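Lista de correo: mesa-y-papel
Asunto: Re: Cubrir la mesa con papel (¿una hoja o dos?)
Imprimir | Enviar por correo electrónico
2 comentarios · 4 veces compartido

Hola a todos:

Contesto a Aivar entre líneas, que es como se contestaba antes de que todo el mundo decidiera escribir encima y dejar debajo seis kilómetros de historial.

Aivar Rätsep escribió:
> Tengo una mesa blanca en el taller y quiero protegerla
> sin gastarme una fortuna. He visto el tapete de Davora,
> 95 euros, y me parece mucho para algo que voy a llenar
> de marcas en dos tardes. ¿Alguien trabaja directamente
> sobre papel? ¿Rollo o pliegos? ¿Se pega a la mesa o se
> deja suelto? Y ya puestos, ¿dónde metéis las cajas?

Trabajo sobre papel desde julio y no pienso volver al tapete. El tapete lo tuve, era verde y tenía una cuadrícula que no coincidía con ninguna regla de mi casa. Acabó debajo de una maceta, donde ha encontrado su vocación.

> ¿Rollo o pliegos?

Pliegos, por pereza. El rollo de 86 cm que venden en Brundo sale mejor de precio, pero hay que cortarlo, y un papel que ha vivido enrollado sigue creyéndose rollo el resto de su vida. Lo extiendes, lo alisas, te vas a por café y cuando vuelves se ha cerrado sobre las herramientas como una persiana. Los pliegos también levantan alguna esquina, pero con menos convicción.

Eso sí, si la mesa es ancha necesitas dos, y entonces hay junta. Yo la pongo en el centro, a lo largo del eje de lo que tenga montado, y así me sirve de referencia. Mi primera idea fue esconderla a un lado. Mala idea: los tornillos la encuentran igual, y encima pierdes la línea. La cinta va por la cara de abajo. Si la pones por arriba, los lápices tropiezan en ella y sale todo con hipo.

> ¿Se pega a la mesa o se deja suelto?

Cinta de pintor en el borde de atrás y nada delante. El borde delantero lo gastas con las mangas y hay que poder levantarlo para recuperar lo que se cuela. El peso de lo que haya encima de la mesa hace el resto, aunque conviene que la base apoye bien y no a medias.

Un aviso sobre los cables: déjales salir por un lado y decide cuál antes de sentarte. Yo tardé 18 pliegos en entenderlo, lo que dice bastante del papel y más todavía de mí.

> ¿dónde metéis las cajas?

Me temo que encima de la mesa, a la izquierda, abiertas y con las solapas hacia abajo. Sé que hay gente que las pliega y las guarda de canto en una estantería; también hay gente que lee los contratos de telefonía. Mientras la caja tenga instrucciones impresas por fuera, la mía se queda a la vista — la única vez que fui ordenado tuve que sacarla del contenedor de reciclaje a las once de la noche.

El papel lo cambio cuando las motitas oscuras empiezan a confundirse con piezas pequeñas. Siempre se ensucia antes una mitad que la otra, así que despego la fea y dejo la buena. Adjunto cómo tengo la mesa, dado incluido.

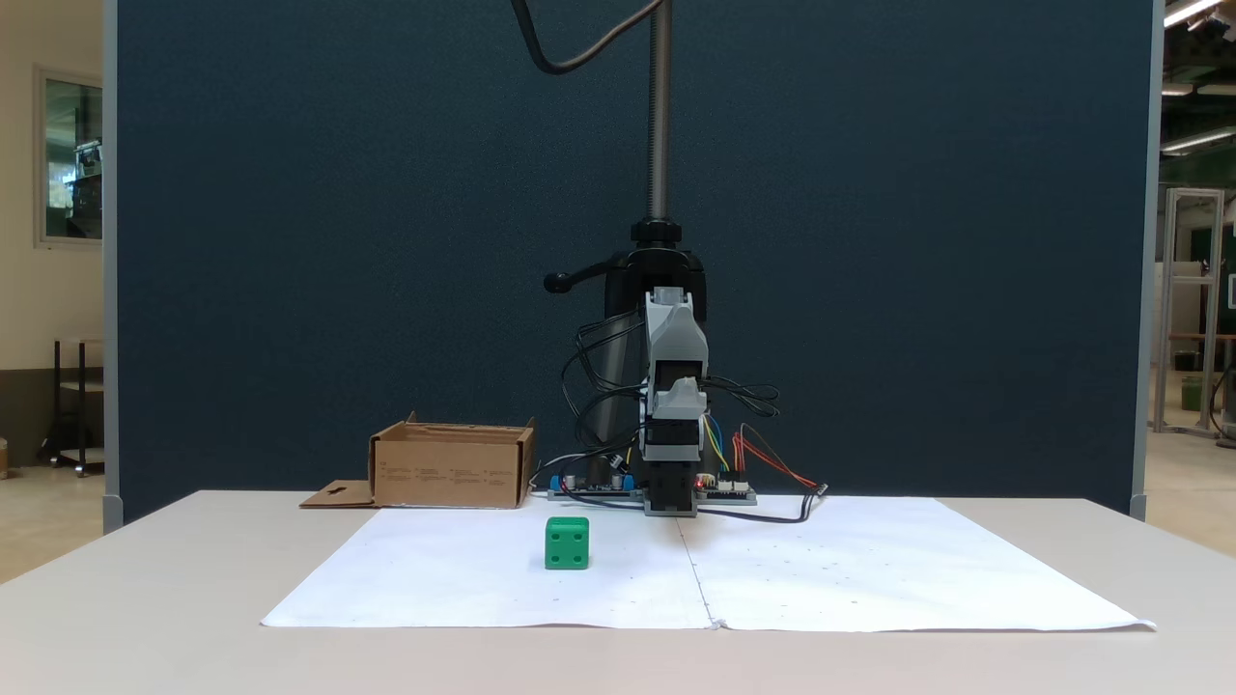
Eglė Jankauskaitė escribió:

Yo discrepo en lo de cambiar solo media superficie. Lo hice una temporada y el pliego nuevo nunca quedaba a ras del viejo, que ya había cedido con la humedad. Ahora les doy la vuelta a los dos a la vez y aguantan otro tanto. Para las cajas, en Clitville venden unas baldas que se cuelgan bajo el tablero; caben plegadas y no se cae nada. Y Aivar, si al final compras pliegos, mira los de Siliņa, que son más gruesos y casi no se rizan por delante. Pide el paquete pequeño. Yo pedí el grande y tengo papel para jubilarme.

Imprimir | Enviar por correo electrónico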